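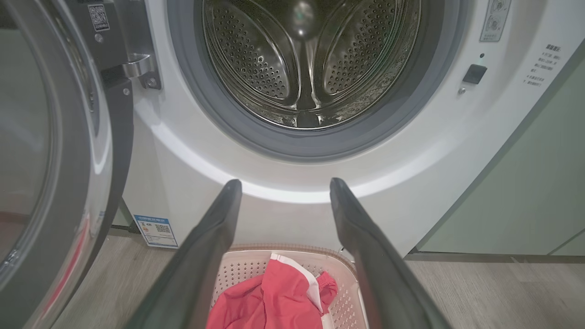
Un tambour en inox, son joint gris et quelques gouttes au fond.

Réparer ou racheter, la question qui fâche

1 déc. 2020

Ma machine à laver s'est arrêtée un soir d'octobre, en plein essorage, avec tout le linge de lit dedans. Bon. Premier réflexe, comme tout le monde je crois : ouvrir l'ordinateur et regarder le prix des neuves. J'avais déjà un modèle dans mon panier, 295 euros livraison comprise, quand je me suis demandé depuis quand j'étais devenue quelqu'un qui remplace une machine avant même d'avoir cherché la panne.

Alors j'ai appelé Wasteck, le petit atelier derrière la gare de Dastholm. Diagnostic : la pompe. Facture : 70 euros, déplacement compris ! J'étais ravie, et un peu honteuse aussi, parce que dix minutes plus tôt j'avais condamné soixante kilos de métal et de béton pour une pièce qui tient dans la main.

Je sais bien que je suis tombée sur le bon cas. Ma voisine de palier a fait la même démarche pour son sèche-linge, un Wodix, et là, pas de chance : la carte électronique ne se vend qu'avec tout le bloc de commande, presque le prix de l'appareil. Elle a racheté. Je ne vais pas lui faire la morale, j'aurais fait pareil (et je n'ai pas trois enfants qui rentrent du foot couverts de boue).

Ce qui m'agace, c'est qu'on nous parle sans arrêt de gestes responsables comme si tout se jouait dans notre cuisine. Trier, dépanner, faire durer, d'accord, je veux bien. Mais quand une cuve est soudée et qu'il faut la changer entière pour un roulement usé, ma bonne volonté ne sert pas à grand-chose. Il faudrait obliger les fabricants à vendre les pièces longtemps, à un prix décent, et à publier les schémas. Les vieux aspirateurs Fedoruk de ma grand-mère avaient le leur collé sous le capot – on le lisait avec des lunettes, mais on le lisait.

On me répond souvent que ça ferait monter les prix. Peut-être. Je préfère quand même payer un peu plus une seule fois que racheter tous les cinq ans, même si je comprends très bien qu'à la fin du mois tout le monde n'a pas ce choix. C'est d'ailleurs pour ça qu'une aide à la réparation, déduite directement de la facture, me paraîtrait plus utile que toutes les affiches du monde.

En attendant, j'ai gardé le numéro de l'atelier sur le frigo. Le grille-pain commence à faire un drôle de bruit.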